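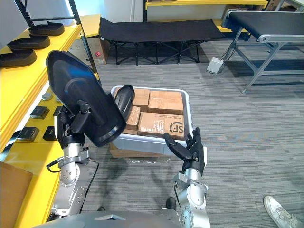

What is a plastic tote good for in a shoe parts room?

Moving mixed goods a short distance, many times over, without the bottom falling out.

Isetar open tote, light grey
Stock code 1256
Sold singly. Lid sold separately under stock code 1387.

We stock the Isetar because people keep asking for it, and because after a fair bit of grumbling on our side it earned a spot on the shelf. The maker's leaflet calls it a "complete handling solution". It is a box with no top. If you can live with that, read on.

The rim

The thick rim is the best thing about it. Thin-rimmed totes bite into your fingers when they're loaded, and they go banana-shaped when you lift from one side. This one holds its shape better than we expected. The leaflet says the rim is "ergonomic", a word we've learned to ignore. Pick one up with a load in it before you order a stack.

The colour

Light grey, nearly white. It shows every scuff and every rub from black rubber. The leaflet says it wipes clean. Ours wipes mostly clean. On the other hand, dark parts stand out against it, and a black sole at the bottom of a black tub is a sole you'll be hunting for at closing time. We'd take the scuffs.

What fits

Customers always want a number of cartons, and we always refuse to give one. Cartons vary too much. Four brown ones of different widths will pack in closely, with a small sole standing upright in the back corner, and that is a sensible load. Whether your cartons will do the same depends on your cartons. Measure them. Measure them again with the tape on and the sides bulging, as they will be after a trip in a van.

Don't take the capacity in litres as a guide to anything. Litres are for liquids and for leaflets.

Loading soles

The same people who buy this tote tend to buy Gelline soles from us, so we get asked how to store one in the other. Our advice is dull:

Put cartons in first and loose soles last.
Stand glossy soles on edge, leaning on a carton. Stacked flat, they rub.
Keep pairs together with a paper band. Rubber bands leave a mark on a shiny finish.
Big soles go in heel down if they have to go in at all. A full-length sole that sticks up past the rim will stop the next tote from sitting properly on top.
Take the clear wrap off and bin it before you load. It ends up on the floor otherwise, and on carpet a foot finds it sooner or later.

Weight

We tell people to stop at 15 kg. The maker allows more. The maker isn't the one lifting it off the floor at the end of a shift. If you're regularly over that, buy a second tote, or think about the Tiltier stand, which brings the load up to bench height and costs more than we think it should.

On the floor

It sits fine on carpet, but it won't slide well there when full, and dragging it is hard on both. Some people put a flattened carton underneath. We were doubtful about this, then tried it, and it does help a little. It does not turn your tote into a trolley.

The lid

Stock code 1387 is a plain drop-on lid. It keeps dust off. It doesn't lock and it doesn't seal, whatever the word "secure" is doing on the label. If your totes live under a bench and get emptied every day, skip it and keep your money.

Against the cheaper one

Derkach makes a similar tote for less. The walls flex more and the corners are rounder, so square cartons leave gaps. For light stuff like laces and insoles it's perfectly good and we'd send you there without a blush. For boxed stock we'd still choose the Isetar, though the price gap is bigger than the difference in quality.

Returns

Unused totes can come back within the month. Used ones can't, and we can tell. Cracked on arrival is our problem: keep the packaging, let us know within 2 days, and we'll swap it.

Orders for a full stack are sent nested, without dividers, so expect them to be tight. Twist, don't yank.

Page last checked March 21, 2025. The price goes up in June.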